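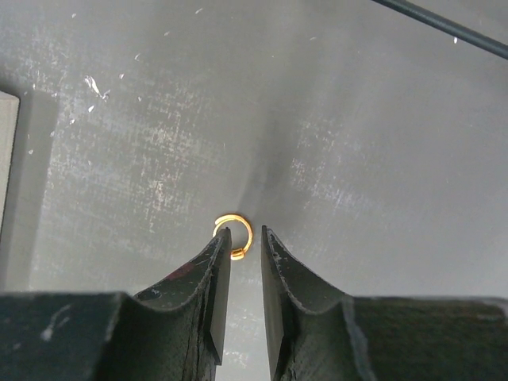 Winter tyres, warning lights and the cars people keep: a talk with the service manager at Mitgate

Mar 30, 2012

The workshop at Mitgate has looked after family cars for long enough that the service manager can usually tell how a car has been driven before the bonnet goes up. He agreed to talk to us between morning drop-offs, on condition that we kept his name out of it and did not ask him which make is best.

We began with tyre pressure sensors, which have become the most common reason for a customer to ring the front desk.

"The light comes on and people think the car is about to fail them," he said. "Nine times out of ten they need air. They've had a cold night, the pressure has dropped, and the sensor is doing what it was fitted to do. I tell them to check all the tyres when they're cold, set them to the figure inside the door, and drive for a while. If it comes back on, bring it in."

Mitgate fits two kinds of aftermarket sensor, one from Vilimico and one from Lakeo. He has no strong preference. The Vilimico unit takes longer to pair with some older cars, he said, and the Lakeo one has a valve stem that wants replacing more often where the roads are salted. Both have batteries sealed inside, so when the battery goes the whole sensor goes with it.

"That does annoy people. They ask why they can't just have a new battery. I can't open it, so I can't do it. I'd like them to make one I could open."

Some cars have no sensors in the wheels at all and work it out from how fast each wheel turns. He thinks owners should find out which kind they have before they buy a second set of wheels. Last September a customer brought in four winter wheels bought privately, had them fitted, and was back the same afternoon with the warning light on. The car needed sensors and the wheels had none.

"He'd saved a bit on the wheels and spent it again with us. I felt sorry for him, but I'd have told him for free if he'd rung first."

We asked whether he thought electronic aids had made drivers careless. He took some time over the answer.

"I don't think careless is the word. They look less. When I started, people walked round the car. They knew what their tyres looked like. Now they wait for the dash to tell them. The trouble is that the light only comes on when the pressure is well down. You can drive for months a little bit under and never see it, and then you're in here with the shoulders worn off."

Tread is the other thing he would like drivers to look at for themselves. The legal limit of 1.6 millimetres is too low for his liking on a wet road, and he starts suggesting new tyres at three. He accepts that customers hear this as a sales pitch. Mitgate now writes the depth of each tyre on the invoice, whether or not anything needs doing, and leaves the decision to the owner.

The workshop keeps its own record of tyre complaints. In the past year it logged 807 visits where a pressure warning was the main reason for coming in, and 52 of those ended with a new sensor. Most of the others were put right with the air line, and the rest were punctures. Mitgate makes no charge for air.

He was less patient on the subject of repair foam, which many new cars carry in place of a spare wheel.

"It'll get you home if it's a nail in the tread. It won't do anything for a split sidewall. And it makes a mess of the inside, so tell the fitter you've used it. Please tell him. If you've got room in the boot, buy a spare."

For a spare he usually points people to the space-saver kit from Eyvindsson, which comes with its own jack and brace. It is limited to 50 miles an hour and is meant for short distances. He had one customer who drove on hers from spring until the MOT.

We finished with the cars in the yard. Several had passed 100 thousand miles and one, an old estate, belonged to him. It has no sensors of any kind. He checks the pressures every second weekend with a foot pump and a dial gauge that he keeps under the seat.

"It takes ten minutes. I do the oil and the washer bottle while I'm there. I don't mind the new stuff, I earn a living from it. But I'd still get the gauge out if I had it."

The phone went at the front desk. It was a tyre light.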